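The Slow Half Second
May 24, 2022

Ask the software team at Sastbridge what takes up their week and they will say the last few inches. Getting an arm across a table was solved years ago. Deciding where a cup is, and when to close on it, still eats most of the hours.

Their planner, Hevel, runs in a loop. It takes a picture, guesses the cup's position, moves a little and guesses again.
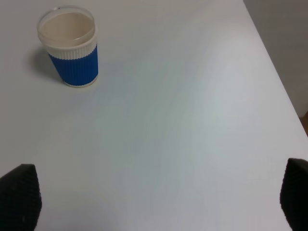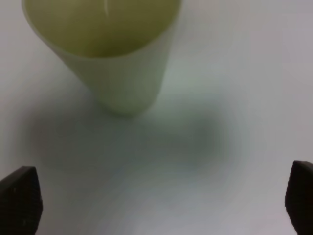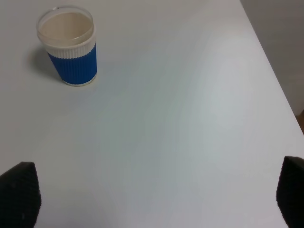
Hevel's biggest change this year was learning to wait. The old version committed to a grasp from its first guess, and it did badly when the picture was poor. A blurred view of a pale cup on a white table, like the second one, gives it very little edge to work with. The ribbed blue sleeve in the other two is easier to find – but that cup is nearly full, so the planner also has to limit how fast it lifts and tilts.

Now each guess carries a score, and a low one holds the arm for up to half a second while the camera takes another picture. The team replayed 3,180 logged attempts to set the cutoff, then threw out 40 with bad timestamps.

A version with a separate speed limit for open cups is due in July.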